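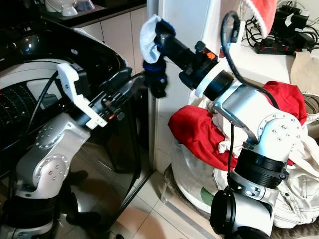
Getting felting right at home took me a whole winter, so let me save you some sweaters. I'm talking about the on-purpose kind, where you knit a bag far too big and floppy and then shrink it into something thick enough to carry potatoes. You don't need a craft room for it. A cramped laundry corner with a dark washing machine in it will do fine, and everything else you need is probably in a drawer already.

First, the yarn. It has to be real wool, and it can't say "superwash" anywhere on the label. I use Brandão, a plain feltable wool from the shop on Fulurden, but any untreated wool behaves much the same. Whites can be stubborn, so knit a test square before you commit! Mine is 52 stitches wide on big needles. Measure it, write the number down (you will forget it, I always do) and wash it with the bag.

Next, knit loosely. Looser than feels right – the fabric should look like a fishing net. My Burkilano tote pattern starts at 201 stitches in the round, and before felting it looks like something you'd keep a pony in.

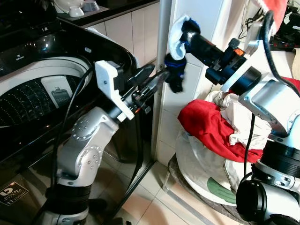 Page last changed: 2021-07-27

Now for the wash. A top loader is lovely for this, as you can lift the lid and peek on most models. Just check your manual first, and wait until the drum has stopped completely before you put a hand in. Zip the bag into an old pillowcase so the fuzz stays out of your lint filter, add an old pair of jeans for friction and a small squirt of dish soap, and pick the hottest setting with low water.

Check it every few minutes. For ages you'll see no change and then it all goes at once. I pull mine when the stitches have blurred together, and I skip the fast spin, which once left a crease in my Atach slippers that I never got out.

Rinse in cool water, roll the bag in a towel and step on it. Then stuff it with plastic bags, tug the corners square and leave it alone for 3 days. In February mine took longer, so go by feel. Straps go on last, sewn with doubled thread.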